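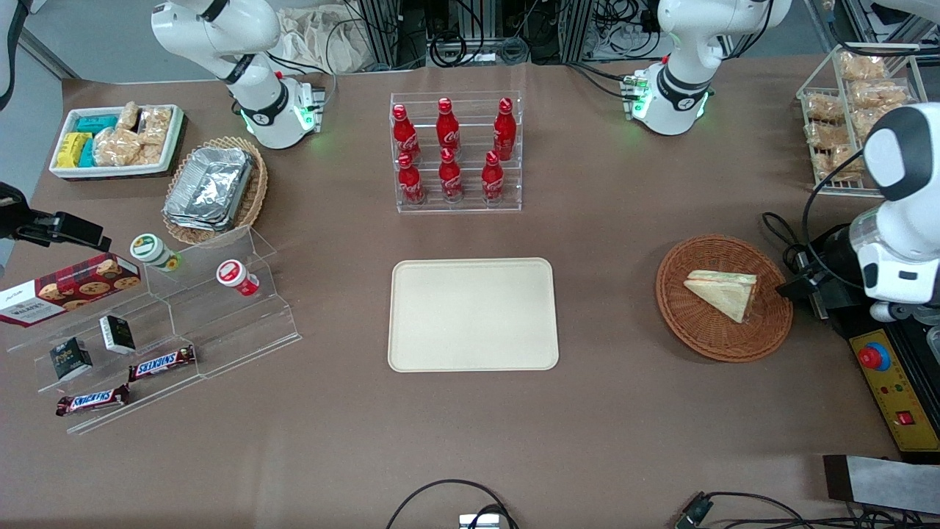

Procuramos técnico ou técnica de segurança para a célula de dois braços — laboratório Kedus, em Farholm

A Kedus ensina robôs a preparar tabuleiros de lanche: sanduíches, bebidas, bolachas, chocolates. Em janeiro tivemos uma falha que queremos compreender bem. Durante uma tarefa, o braço esquerdo não abriu a garra depois de receber o comando e continuou o movimento com o produto preso. O operador carregou no botão de emergência e o braço parou. Ninguém ficou ferido, mas o registo mostra 862 milissegundos entre o botão e a paragem completa. O nosso limite interno é de 200.

A falha repetiu-se 11 vezes em 1399 ciclos, sempre com o mesmo programa, que chamamos Biter. Ainda não sabemos se a causa está no programa, na garra ou na cablagem.

O trabalho consiste em:
— reproduzir a falha com velocidade reduzida;
— medir os tempos de paragem dos dois braços;
— rever o circuito de emergência e a passagem dos cabos;
— escrever o relatório para a Krajčí, que fez a integração da célula.

Pedimos experiência de mais de dois anos com robôs industriais ou colaborativos e leitura de esquemas elétricos. O inglês é necessário para os relatórios, o português para o dia a dia.

Contrato de seis meses, tempo inteiro, presencial, com possibilidade de renovação. A entrevista inclui uma visita à célula, às 10h.

Envie o currículo e uma carta curta ao cuidado de Stella Mosoti. Na carta, descreva por favor uma avaria que investigou e o que ficou por resolver.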